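3.2 Surface condition of boards before finishing

The second part of the study concerned the condition of the bare boards at the point where a finish would normally be applied. Small workshops often buy timber that has already been planed and then store it for weeks or months before use. During that time the surface collects dust, finger marks and small stains. Our interest was in how well people who work with wood every day agree on what they see when they look at a board in this state, and whether their agreement improves when they are given a common set of terms.

Boards were supplied by two yards, Purnlow and Esposito. Both yards were asked for pale, unfinished boards with no filler, wax or sealer. The request did not specify a species, as the yards sell mixed lots of light-coloured timber and the study was meant to reflect what a workshop would receive on an ordinary order. A total of 246 boards were accepted. Each was given a number on the back in pencil and was kept flat, with spacers between boards, in the storage room at the Skastden workshop until it was assessed.

Four features were recorded for each board: the grain pattern, the general colour, the presence of lighter or darker patches, and the presence of marks that did not belong to the wood itself. The grain pattern was recorded as straight, arched or mixed. A board was called arched where the lines formed nested curves around a paler centre, in the pattern that many woodworkers call cathedral grain. It was called mixed where arched grain in one area gave way to lines that were close to parallel elsewhere. These terms were chosen after early trials in which assessors used as many as 15 different words for the same few patterns, several of which meant different things to different people.

Marks that did not belong to the wood were divided into smudges and specks. A smudge was any greyish or brownish area with a soft edge that lay across the grain lines without changing their direction. A speck was any small dark point. No attempt was made to decide where a mark had come from. A dark point may be dust, a trace of metal or a very small pin knot, and assessors in the early trials were often confident and often wrong when the same point was later examined under a lens.

Figure 4 shows pale wood with arched and near-parallel grain on the same surface, together with faint marks of the kind that caused the most disagreement.

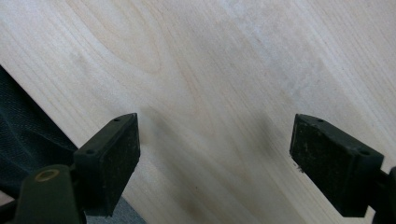

Figure 4. Unfinished pale board with arched grain at upper left and finer, near-parallel lines elsewhere. Faint greyish smudges and small dark specks are present towards the lower middle.

Light was the main source of difficulty. A pale board will show brighter patches where it catches the light, and these are easily recorded as a change in the colour of the wood. Shadow has the opposite effect. The grain under a soft shadow looks muted and slightly brown, and an assessor who works quickly may record a stain. For this reason each board was looked at twice, the second time after it had been turned end for end on the bench. A patch that stayed in the same place on the board was recorded as a feature of the wood. A patch that stayed in the same place in the room was left out. Where the assessor could not decide, the entry was marked as doubtful and was not counted in either group.

Assessment was carried out by Leilani Park, Senyo Kwofie and Trinity Strickland, working separately and without sight of one another's sheets. Kenji Holloway prepared the sheets and entered the results. Over the full set the three assessors made 1392 separate entries for smudges and specks. Entries were matched by position, using a grid of string laid over the board after the assessment was complete.

Agreement on grain pattern was high. The assessors gave different answers for 40 boards, and in most of these the dispute was between arched and mixed. The usual cause was a single group of arched lines close to one edge, which one assessor treated as the pattern of the board and another as a minor feature. Discussion after the event settled nearly all of these cases – a sign that the definitions were sound but that the instruction on small areas was too brief.

Agreement on smudges was much weaker. Faint smudges were the least reliable feature in the study, and one assessor in particular recorded them far more freely than the other two. Specks were recorded more evenly, although their small size meant that some were simply missed. Assessors reported that specks lying along a grain line were harder to find than those on the paler wood between lines, and the sheets bear this out.

The practical effect of these differences depends on the finish. Under an opaque paint a faint smudge has little importance. Under a clear oil it may become more visible, and a light sanding before finishing is the ordinary remedy. The present study did not follow the boards through sanding and finishing, and no claim is made about which marks would have remained. That question is taken up in Section 5, where a smaller group of boards from the Zumotero project is considered.

One further point should be noted. The boards were assessed in the order in which they were stacked, and the assessors' sheets show fewer entries per board towards the end of each session. Bernadette Iwasaki, who reviewed the method, advised that future work use shorter sessions and a different order for each assessor. We have adopted both changes in the revised instructions given in Appendix B.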